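Wulthorpe Handling Users' Group
Minutes of the meeting held after the open day at Skirnusberg, September 2020

Chair: Ekrem Dönmez
Apologies: received from the Anach office and from one member of the training section.

1. Minutes of the previous meeting

Agreed as a correct record. The action on insurance wording stays open. The insurer has acknowledged the draft and has asked for the site plan again.

2. Report on the open day

2.1 The chair reported that 61 visitors signed in. Parking was adequate. The second session began late while the visitor badges were reprinted, and the closing talk was shortened to make up the time.

2.2 Visitors were taken through in groups, with a short safety talk before each. The talk covered the floor line, the stop button and what to do if the arm halts in mid-movement. It was noted that the text of the talk still refers to the old entrance. To be corrected.

2.3 Written questions were collected at the door. Most concerned cost, noise and how long the arm takes to learn a new shelf layout. Replies will go out with the newsletter.

3. Demonstration of shelf picking

3.1 Dursun gave the demonstration. The task was to take a named packet from a stocked shelving unit, place it on a side table and return it. The stock was breakfast food in its retail packaging, cartons on the lower shelf and bags on the upper.

3.2 The demonstrator explained that cartons are approached from above and gripped across the narrow sides. Bags were described as harder work, as the top folds over when touched and the contents shift. The method for bags remains under trial.

3.3 Over the day 237 picks were attempted and entered in the log. The log does not yet separate missed grips from picks stopped by the operator. The meeting asked for two columns in future.

3.4 A member asked whether the clearance between shelves could be reduced. Dursun replied that the wrist needs room to turn and that 30 cm above the carton tops is the least they would accept with the present gripper. The figure will be added to the site notes.

3.5 There was discussion of cable routing. The chair asked for a drawing showing where the cables run when the arm is fully extended. Dursun to supply.

3.6 It was suggested that the next demonstration should include mixed stock, with different packet sizes in one column. Agreed in principle, subject to time on the day.

4. Visit to Anach

4.1 The return visit is set for January. Places are limited by the size of the test room. Members wishing to attend should tell the chair, giving any access needs and whether they require lunch.

4.2 Anach has asked for a list of packet sizes and weights beforehand. The list used at Skirnusberg will be sent with two corrections to the carton depths.

5. Any other business

5.1 The projector lead is missing from the store cupboard. A replacement has been ordered.

5.2 The question of a joint stand with Dursun at next year's trade day was held over to the next meeting.

Actions
Chair: correct the safety talk; send the packet list to Anach; send the site plan to the insurer.
Dursun: cable drawing; revised pick log.

Date of next meeting to be circulated.

Related items
Notes for visitors to Skirnusberg
Pick log template, version 2
Anach visit: travel and access
Minutes of the previous meeting

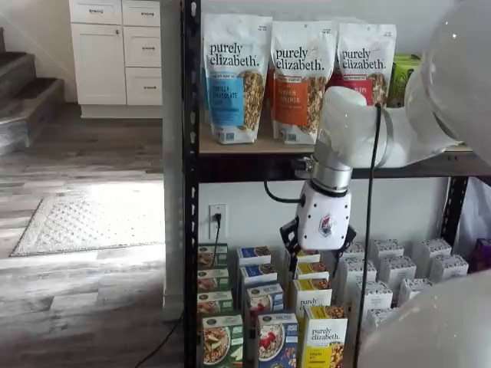 Corrections to these minutes should reach the chair before the next agenda is issued. Item 3.4 will be reissued with the site notes once the clearance figure has been entered.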